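Back to notes

Cempaka Lubis on blankets, beds and why she quit ironing

Talked to Cempaka Lubis at her place on Borkalgate, second floor, 34 steps up, no elevator. She was out of breath and so was I. She ran housekeeping at the Wuisan guesthouse for years and now teaches a short evening class on bedding – making beds, folding, storing, getting rid of stuff. People sign up for the folding. Most of them stay for the getting rid.

"Everybody owns too many blankets," she says, before I've got my coat off. "You open the closet and they fall on you. Then you buy a bigger closet."

She started at Wuisan in the laundry room. 248 blankets in rotation when she got there, half of them too thin to give a guest. First winter she pulled the bad ones and sent them to an animal shelter, and the night manager, Noemí Contreras, didn't speak to her for a week.

"Noemí thought I was throwing money out the door. Then the shelves were clear and she could find a king size at midnight without calling me. So we were friends again."

Coffee arrives. Strong. She keeps hers in a jar lid's reach of the sink so it doesn't go on any bedding, a rule from work that came home with her.

On shaking out: she does it first, always, before any folding. Hold two corners, snap it once, let it drop on the bed. Pull from the far side toward you. "People pat at it. Patting does nothing. Pull!"

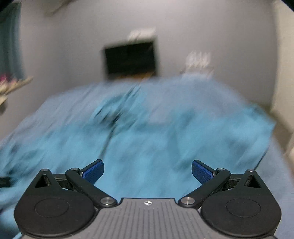
How often should a blanket be washed?

Once a month if it touches skin, she says, and twice a year for anything that lives on top of a bedspread. Wool less than that. She hangs wool by an open window overnight and calls it done.

For storage she likes cotton bags, the cheap drawstring kind. No plastic. She had a bad May once with plastic bins in a basement room and a whole shelf that smelled like pond. She still sounds mad about it.

The fold itself is thirds, then half, then half again, with the smooth edge facing out so you can grab one without wrecking the pile. She showed me three times. Mine came out crooked each time and she refolded it without a word, which was worse than a comment would of been.

And ironing? "I ironed sheets for eleven years. The day I left, finished." She uses a Junex steamer on the pillowcases if her mother is coming. Otherwise they go on the bed straight from the dryer, wrinkles and all.

I asked about heavy blankets, the weighted sort. She laughs. Bought one, hauled it up the stairs, hauled it back down a month later. "I'm a small woman. It was like sleeping under a cousin."

Her class runs six weeks, bring your own blanket, one only. Somebody always turns up with four.

Last thing, at the door, she askes me how many I have at home. I said five. She waited. Nine, I said.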